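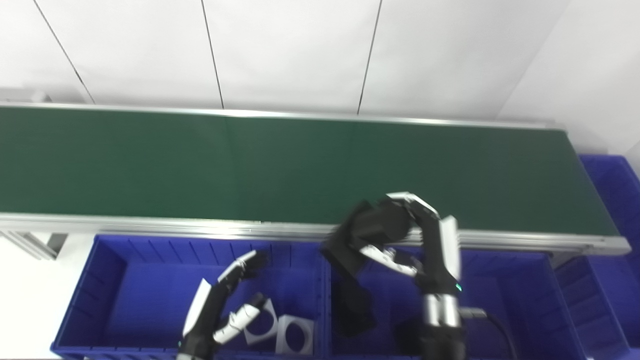 Setting up a tote-picking bench: tips for comparing hands and grippers

These notes come from the Clurniston workshop, where we try out end tools on light parts before anyone spends money on them. Most of the work is taking flat plastic parts out of a tote and putting them on a belt. The tips should suit any small shop doing the same sort of comparison.

Fix the bench first

Put the totes hard up against the conveyor and mark their corners on the floor or stand with tape. A tote that creeps a few centimetres between runs will make a good gripper look bad. Nabil Hijazi uses cloth tape because it peels off cleanly. Masking tape goes brittle and leaves bits behind.

Keep spare crates stacked at the end of the belt, out of the arms' reach. Check the reach with the arms at full stretch, at crawl speed, before you trust it.

Use the same totes for every tool you test. Ribbed walls catch fingertips that would slide down a smooth wall, and the results won't compare if you swap halfway through.

Choosing parts

Start with something awkward but light. Square plates with a big round hole in the middle are good for this. A fingered hand can hook the hole or pinch the rim. A suction cup has only the border to work with, and a cup that is too wide will leak over the edge of the hole.

Leave one part lying flat and lean another against it. Flat ones are harder to get a finger under. If a tool can only manage the leaning one, write that down as a fail for flat parts and don't average it away.

Wipe parts with a damp cloth at the start of the day. Skip the spray cleaners, as some leave a film that changes the grip.

Hand or two-finger gripper?

We ran the Zostby hand against the Isusis parallel gripper for most of September. Each did 361 picks from the same tote.

The Isusis was quicker on parts standing up or leaning. It dropped 35 parts in total, nearly all of them lying flat near a wall. The Zostby dropped 47, but they were spread evenly over the tote, and Guilan Wan got that down later by closing the thumb last.

If your parts arrive neatly, buy the gripper. If they arrive in a heap and you have time to tune, the hand is worth a look. Hands also need more looking after. Check the finger pads every morning and replace them when the surface goes shiny.

Cables and covers

Leave a loop of slack at the wrist, then turn the wrist through its full range by hand with the power off. The loop should never go tight and should never hang low enough to catch the rim of a tote.

Fabric covers keep grit out of the joints. Fit them snugly. Loose cloth drags on parts and hides them from an overhead camera. Wash covers cold and dry them flat, or they shrink at the cuff.

Lighting and cameras

White parts in a blue tote give good contrast. The trouble is usually the bare aluminium rails, which throw a bright strip straight into the camera. Matte grey tape along the near rail fixes most of it. Try that before touching the exposure.

White walls bounce a lot of light as well. Yiran Cai turns off the lamps nearest the wall and leaves the rest on.

Mount the camera on something that isn't bolted to the conveyor. Belt vibration blurs small edges.

Controllers

The Shao controller stores up to 6 grip settings per arm. Name them after the part, not the date. Save a copy before every update, and print the list and keep it near the bench.

With two arms over neighbouring totes, give each its own side and add a no-go strip where the totes meet. Anneli Salminen sets hers a hand's width across.

Sweep under the conveyor legs at the end of the day. Small parts collect there.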